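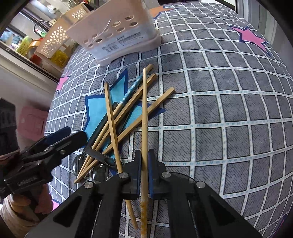 그림 1. 핸드헬드 그리퍼로 젓가락 한 개 파지. 왼쪽은 두 번째 그리퍼

작업장 자동화와 노동 - 5강 유인물
(지난 시간 못 한 부분부터. 4강 끝의 표는 각자 볼 것)

1. 지난 시간 이어서

자동화 = 기계가 사람 자리를 통째로 가져간다? 너무 큰 그림. 실제로는 작업 단위로 쪼개져서 들어옴. 집기, 옮기기, 꽂기, 검사하기. 쪼개진 뒤에 남는 조각을 누가 맡느냐가 오늘 주제.

수저 정리가 좋은 예. 급식 주방, 기내식 공장, 식당 뒷주방 어디나 있음. 보통 신입이 맡는다. 임금표에는 항목이 따로 없는 경우가 많고 "기타 잡무"로 들어감. 이 점 밑줄.

기계한테 어려운 이유
- 가늘다, 서로 걸쳐 있다
- 하나 집으면 옆의 것이 같이 움직임
- 숟가락은 자루와 머리의 두께가 다름. 어디를 잡느냐에 따라 돌아감
- 반투명한 물건, 광택 있는 물건은 카메라 인식이 불안정

사람은 이걸 배웠다는 기억도 없이 한다. 암묵지(2강 참조). 이걸 데이터로 옮기려면 결국 사람이 손에 그리퍼를 쥐고 직접 해야 함 → 새로운 일이 생김. 시연 작업자.

2. 사례: Bornico 급식센터

직원 40명 규모의 조리·세척 사업장. 식기 분류 라인에 Tillik이라는 장비 도입 준비. 7월부터 준비반 운영. 준비반 사람들은 원래 세척조에서 일하던 사람들. 하루에 시연 800회가 목표치로 내려옴.

여기서 볼 것은 세 가지가 아니라 일단 하나만. 목표치를 누가 정했나. 현장에서 정한 게 아님. 장비 쪽 계약서에 있던 숫자가 그대로 작업 지시가 됐다.

시연 작업자 면담 내용 요약 (녹취 아님, 필기):
- 세척보다 허리는 편하다. 대신 손목, 엄지 밑이 아프다
- 같은 걸 계속하는데 똑같이 하면 안 된다고 함. 매번 조금씩 다르게 놓고 다르게 집으라고
- 실수한 것도 저장하는지 지우는지 설명을 못 들었다
- 직급은 그대로 "세척 보조"

마지막 항목 중요. 일이 바뀌었는데 직무명이 안 바뀜. 직무명이 안 바뀌면 수당도 교육시간도 안 따라온다. 시험에 냄.

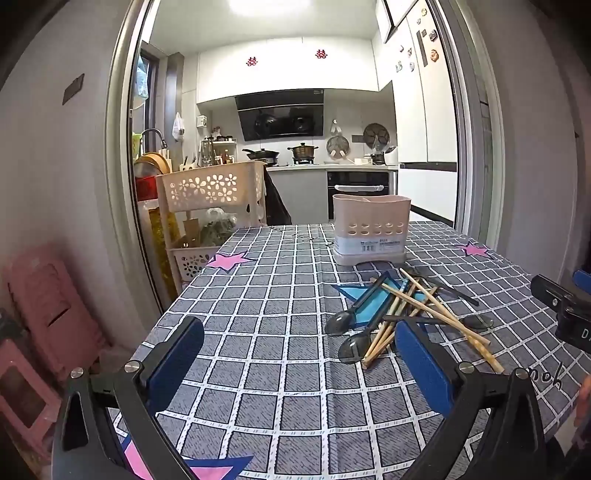
그림 2. 식탁 위에 섞인 나무젓가락과 숟가락, 뒤쪽은 분홍색 수저통

3. 작업 분석 실습

분석표 쓰는 법. 동작을 너무 잘게 나누지 말것. 아래 정도면 됨.

가. 대상 고르기 (더미에서 무엇부터?)
나. 접근 (옆에서 / 위에서)
다. 파지
라. 들기, 나머지와 분리
마. 수저통으로 이동, 넣기
바. 되돌리기, 다시 흩어놓기

칸마다 적을 것: 판단이 필요한가, 힘이 드는가, 실패하면 누가 수습하는가.

지난 학기 조들은 "바"를 거의 다 빠뜨렸음. 그런데 작업자 입장에서는 바도 노동이다. 기계 성능표에는 안 나옴. 작업시간에도 안 잡히는 사업장이 있다. Dundudik 쪽 자료를 보면 시연 한 건의 시간은 집기 시작해서 놓을 때까지만 잰다. 흩어놓는 시간은 0으로 처리. 하루치를 합치면 어떻게 되는지는 각자 계산해서 가져오세요.

양손 작업 얘기도 잠깐. 그리퍼를 두 개 쓰면 한쪽이 누르고 한쪽이 집는 식의 분업이 가능. 편해 보이지만 양손이 다 묶임. 땀 닦기, 소매 걷기, 물 마시기 전부 멈춰야 됨. 휴식 규정을 짤때 이걸 넣은 곳과 안 넣은 곳을 비교할 것.

4. 도입 이후에는?

두 갈래로 논쟁.
(1) 잔여 노동론: 기계가 쉬운 것을 가져가고 사람한테는 애매한 것만 남는다. 밀도가 올라감. 쉬어가는 동작이 사라짐
(2) 이동론: 사람은 감시·보정·재교육 쪽으로 옮겨간다. 숙련이 새로 생김

둘 다 현장에서 부분적으로 맞음. 문제는 (2)로 옮겨갈 수 있는 사람 수. Bornico의 경우 준비반에서 운영반으로 넘어가는 기준이 문서로 없었다. 반장 추천. 추천 못 받으면 세척조로 복귀하는데 그 자리 일부는 이미 줄어 있음.

참고로 1854년 공장 감독 논쟁은 배경 읽기에만 나옴, 오늘은 생략. 시간 없음.
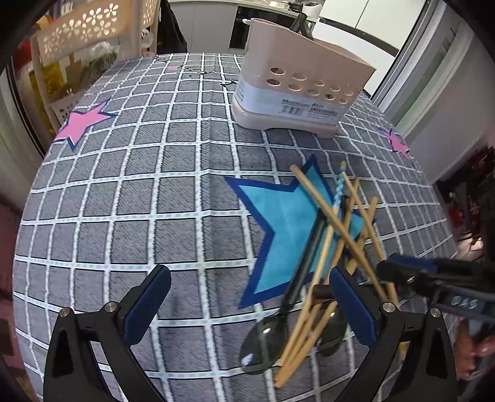 Divina Maglaya는 여기에 반대 의견을 보내왔다. "추천제가 문제라는 건 동의해요. 그런데 시험으로 바꾸면 더 나빠질 수 있습니다. 필기를 보면 세척조에 오래 있던 분들이 제일 먼저 떨어져요. 손으로 제일 잘하는 사람들인데." 기준을 만들 거면 실기로, 그것도 근무시간 안에 보게 해야 한다는 주장.

Rogelio Ignacio의 답은 조금 다름. 실기로 하되 채점을 장비 업체가 하면 안 된다는 것. 업체는 기계가 배우기 좋은 동작을 좋은 동작으로 친다고. 토론 때 두 입장 중 하나를 골라서 근거를 댈 것.

5. 과제

- 본인이 해본 일(알바 포함) 중 하나를 골라 3절 표로 분석. 한 장
- 그 일에서 "바"에 해당하는 게 뭔지 반드시 표시
- Bañez 보고서 앞부분 읽기. 뒤쪽 부록은 안 읽어도 됨
- 분량 900자 안팎 말고 900자 이내. 넘기면 감점

제출은 다음 수업 시작 전까지. 메일로 보내지 말고 게시판에. 파일명에 학번 꼭 넣으세요, 지난번에 반이 안넣음.

다음 시간: 동작 데이터의 소유권, 동의서 양식 읽어보기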